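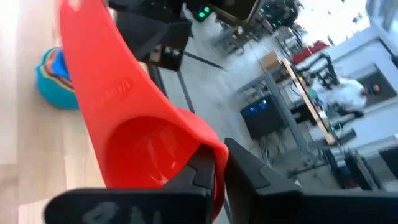 Erkell bench arm, after one full season

I run the packing side of a small dry-mix company (pancake mix, cornbread, two kinds of cocoa) and we've had the Erkell arm on our scoop-and-fill station since last December. People keep writing to ask me what I think of it, so I'm finally putting it down in one place. Short version: I love this thing, and I'd buy it again.

What it does for us is dull work. Every gift tin gets a measured scoop of topping, and before the arm came, one of us stood there and scooped for a whole shift. On a heavy day that was 300 tins. Birdie Castellanos did more of it than anyone and had the wrist brace to show for it. Now she sets up the station in the morning, checks the first few fills on the scale, and spends most of her day on blending and recipe testing, where she is frankly a lot more use to us (her new cocoa is fantastic!).

The gripper is the best part. Two fingers, and they'll take hold of an ordinary plastic measuring scoop by the rim, so we didn't need special tooling. We tried gripping by the handle first and the scoop twisted under a full load. Rim grip fixed it the same afternoon. You do have to set the force carefully with thin plastic, and we cracked 3 scoops learning that.

Teaching it a new move is easy enough that everybody here can do it. You push the arm where you want it, save the point, go on to the next. Obed Asamoah had never touched a robot and had a working fill routine by lunch. He's now the person we all go to, and he got a raise for it, which I mention because I think it matters. If you bring one of these in, decide early who is going to look after it and pay them for it.

Things I'd change. The wrist camera loses its place when the afternoon sun hits the bench, so we hung a shade. The manual is 82 pages and the section on restarting after a stop is buried near the back. Fine powder gets into the finger joints, too, and you'll want to wipe them down every shift – ours takes Junpei Tamura almost 20 minutes, longer after cocoa.

And the question I get most: no, we didn't let anyone go. We had the same crew this season as last, and we went home on time, even in the holiday rush. There was some grumbling at the start, mostly about having to keep the bench laid out the same way every day. Some of that grumbling was mine. I still move the tubs without thinking and then wonder why it has stopped.

We looked at the Lindgren as well. Nice machine, longer reach, but it wanted more bench than we have.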